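About Nurko

Nurko started in a former teaching kitchen on the Politis estate, when Evdokia Karamanlidis and Shengli Yin took on the lease between them and spent their first winter arguing about how you teach a machine to pick up a spoon. We have grown a little since then, and we still have the oven.

What we do is gather examples. A learning system needs to see a job done many times over, by people with different habits and different hands, before it can make a decent attempt of its own. So our demonstrators take up a hand-held gripper with a camera on it and do the job themselves, over and over, while the recording runs. Later the same movements can be taught to an arm.
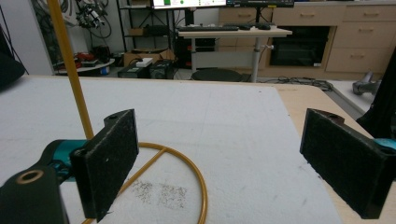
Felt-padded fingers either side of the yellow-orange stand, on the white work surface.

We have 4 full-time demonstrators and 20 or so part-timers, many of whom came to us from catering, tailoring and the like – people who are used to working with their hands and don't mind doing a thing again. Dindo Castillo trains them all. A session lasts 30 minutes, then everyone has a proper break, as tired hands make poor examples.

Loukia Mitsotakis-Vlachou looks after the checking. She and Savvas Tsakiris watch the recordings back, label them and decide what is kept, and they are kind about it but quite firm. We do keep the fumbles, by the way, marked as fumbles, and our clients tell us they are glad to have them.

Our longest-running project, Warora, is all about small objects on tabletops. Its younger sister, Kosness, began in September and deals with cloth, and we are still learning a good deal from that one ourselves.

If you would like to come and have a go, please do write to us. Visitors are welcome most afternoons, and there is always tea.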